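Donwood House, Washroom and Fittings Working Group
Minutes of the meeting held on April 11, 2023

Present: Humaira Gondal (chair), Florin Moldovan, Ctibor Oravec, Sidra Mengal (minutes)
Apologies: Petrică Voicu

1. Minutes of the February meeting
Agreed as a correct record, with one change. Under item 4, "ground floor" should read "first floor". FM to correct the file copy.

2. Washbasin, first-floor bathroom

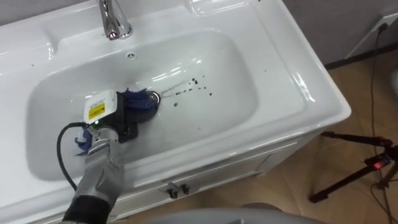
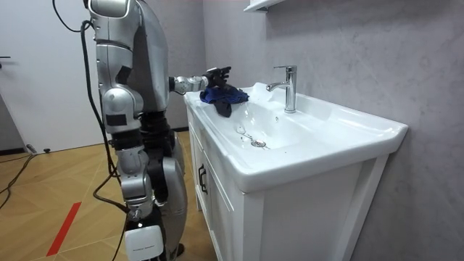
Item 2: the white ceramic basin and vanity.

2.1 CO reported on the condition of the basin. The glaze is sound on the rim and the front lip. No chips or hairline cracks were found when he went over it with a hand lamp. The inside of the bowl marks easily and the marks show up strongly against the white.

2.2 The group discussed what should be used on the bowl. The present sheet allows cream cleaner. SM noted that the Achterberg guidance for glazed ware, which the house adopted last year, asks for a neutral liquid and a soft cloth for daily work, with cream cleaner kept for limescale. HG asked that the sheet be brought into line with this. Agreed.

2.3 Order of work. FM proposed: clear the rim, wipe the bowl from the back wall down to the drain, wipe round the drain ring, rinse, then dry the rim and tap last. CO preferred to do the tap first, on the grounds that drips from it spoil a finished bowl. After discussion it was agreed that the tap is wiped first and buffed dry at the end. The rest of FM's order stands.

2.4 Overflow. The cover has not been on the sheet until now. It is to be wiped daily and taken off for cleaning once a quarter. CO to check whether the cover pulls out by hand or needs a tool. He is not to force it.

2.5 Cloths. Cloths are being left on the basin between jobs and this is to stop. They are to go back to the hook or into the used bag. PV had sent a note before the meeting asking whether dark cloths should be dropped altogether, as dirt cannot be seen on them. SM said that the dark ones had washed better than the light ones and had not left lint. Agreed to keep both for the present and to keep basin cloths separate from floor cloths. Colour coding to come back as a full item.

2.6 Stopper. CO asked for the stopper to be lifted and the waste cleared at the weekly clean. Agreed. Hair and soap go into the bin and are not to be pushed down the waste.

Action: SM to redraft the sheet. CO to report on the overflow cover.

3. Supplies

3.1 FM tabled two quotations for cleaning liquid. Dunano offers a neutral liquid in 1,000 ml bottles. Rerkura offers a similar product in 600 ml bottles with a trigger head. The Rerkura bottle is easier to use in the bathrooms. The Dunano bottle is cheaper by volume but needs decanting.

3.2 HG was not content with decanting unless the small bottles are labelled with the contents and the date of filling. There had been unlabelled bottles in the first-floor cupboard in February. FM to order one case from each supplier for trial. Labels to be bought at the same time.

3.3 SM asked whether the sponge pads with the green backing could be withdrawn. They dull the chrome. Agreed. Remaining pads to go to the kitchen for use on oven trays only.

Action: FM to place both orders and move the pads.

4. Sealant

4.1 CO has looked at the sealant in both first-floor bathrooms. The joint behind the bath in the east room is lifting at one end and should be cut out and replaced. The work needs the room closed overnight. HG asked for a notice on the door beforehand.

4.2 The sealant round the shower tray in the west room is stained but holding. No work this quarter.

Action: CO to propose a date. PV to prepare the notice.

5. Cupboard keys

5.1 One key to the first-floor cupboard is still missing. FM has asked the night staff. If it is not found before the next meeting the lock will be changed, at a cost to be met from the small repairs budget. SM pointed out that the spare should be signed for in the book in the same way as the others. Agreed.

6. Any other business

6.1 PV's note also raised the fan in the west bathroom, which runs on for a long time after the light is switched off. CO said that the timer can be adjusted and will look at it when he does the sealant.

7. Next meeting
HG to circulate dates. Redrafted sheet to go out with the papers.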